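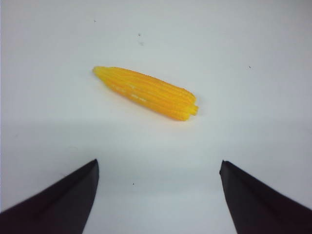 Toy corn cob

Farnstead Play Food, Vegetable Crate

Item type: pretend play set
Pieces: 15, plus crate
Recommended age: 3 years and up
Crate material: untreated pine
Food material: molded plastic
Batteries: none
Assembly: crate handles only, screws supplied

Product details

The Vegetable Crate is the middle size in the Farnstead range. It holds 15 pieces of play food in a slatted pine crate with rope handles. The pieces are sized for small hands and are meant for play kitchens, market stalls and sorting games. We have sold this set to families and to preschools, and it is the one most schools reorder.

The set contains carrots, tomatoes, potatoes, corn, peppers, an eggplant, a cabbage and a bunch of radishes. The cabbage is the largest piece and takes up one corner of the crate. The radishes are joined at the leaves and count as one piece. Colors may vary a little between batches, mostly in the greens.

None of the vegetables in this set come apart. If you want pieces that can be sliced with a play knife, look at the Farnstead Cutting Board Set, which is sold separately and does not come with a crate. The two sets use the same scale, so they can be mixed.

The crate

The crate arrives flat on the bottom of the box with the sides already joined. You only need to attach the rope handles. Thread each end through the hole from the outside, tie a knot and pull it tight. The two short screws hold the name plate, which can be left off. A Phillips screwdriver is needed and is not included.

The pine is sanded but has no finish. It can be painted or oiled. Use a product suitable for children's toys and let it dry fully before putting the food back in. Don't leave the crate outdoors overnight. The slats will swell and the corners may open up.

Crates stack two high when full. We don't recommend going higher than that in a classroom. The Ondthorpe market stall has a shelf that takes three crates side by side, with the price signs clipped to the front rail.

Cleaning

Wash the food in warm water with dish soap and dry it with a towel. It can also be wiped down with the same spray you use on tabletops, as long as you rinse it afterward. The pieces are not dishwasher safe. High heat can soften the plastic, and the leaves on the radishes will not go back to their original shape.

Wipe the crate with a damp cloth. Do not soak it.

For preschools that clean toys every day, a mesh bag is available. Put the food in the bag, dip the whole thing in the sink, and hang it up to drain. The bag fits all the pieces from one Vegetable Crate, with the cabbage at the bottom.

Ordering for schools

Orders of 10 crates or more get the school price. Add the crates to your cart and the price will change at checkout. If you need a written quote or want to pay by purchase order, write to Natanael Godoy in our school sales office and include the delivery address. Quotes are good for 40 days.

School orders ship on a pallet from our Sosham warehouse. Please tell us if your building has no loading dock, so that we can book a truck with a lift gate. Deliveries can't be made on Saturday.

Replacement pieces

Single vegetables can be bought as replacements. The part number is printed on the card inside the lid of the box. If you no longer have the card, send us the name of the vegetable and we will look it up. The older Agudelo sets, which we stopped carrying in April, used a larger scale. Farnstead replacements will look small next to them, and we no longer have Agudelo parts in stock.

Spare rope handles are sold in pairs. Name plates are sold singly, blank or with the word "Market" on them.

Returns

Unused sets can be returned within 62 days in the original box. Crates that have been painted, oiled or written on can't be returned. If a piece is missing or broken when you open the box, you don't need to send the set back. Tell us which piece it is and we will mail a new one.

Also in this range

Farnstead Fruit Crate
Farnstead Bakery Tray
Farnstead Cutting Board Set
Mesh wash bag
Ondthorpe market stall, with shelf and sign clips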